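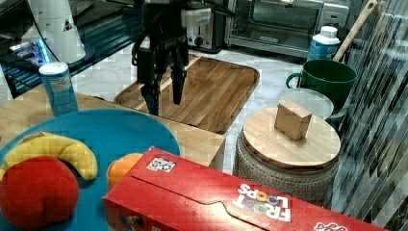
I've had the Dresmont document case since June, and I bought it for one thing: a handwritten physics lecture I won at a Skidley online auction. It's 38 pages of somebody's thermodynamics notes, no famous name attached, and I love it more than is reasonable! Before the case I looked at every cheap option going. A wooden tray with a raised rim, like the one on the marble-patterned counter up there, is lovely for sorting the day's mail, but it has no lid and old paper needs one. So I paid $52 for the Dresmont and hoped for the best.

The case itself is a flat gray box with a drop-down front, so you can slide a page out without bending it. It came with 6 clear sleeves (mean, I thought, for the price) and a little card for writing down where you got the thing and what you paid. I filled mine in right away and then spelled Skidley wrong, in ink.

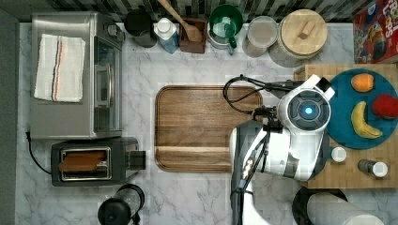
Living with it

The drop front is the best part. I get the lecture out most weekends, and being able to lay the whole stack down flat and pull it forward has saved me a lot of nerves. The lid fits snugly — a bit too snugly the first week, when I had to wiggle it off — but it has loosened up since.

The sleeves are fine. They're clear enough that I can read the faint pencil in the margins, though they do grab at rough page edges, so go slowly. I ended up ordering extra ones from Brenance, which fit with a hair to spare.

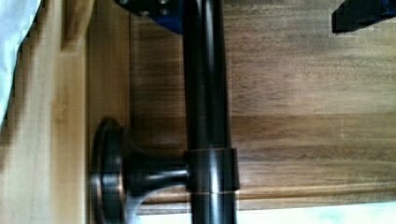
What I'd change

The label holder on the spine is stuck on with weak glue and mine fell off by fall. Also, there's only one size. My other auction find, an old star chart, is too wide for it and still lives in its cardboard tube.

Would I buy it again? Yes, for letters and notes. If you've spent over $800 on something signed, I'd look at the Sönmez case, with the cloth hinge and the better label. Mine stays on the shelf with a strip of tape on the spine.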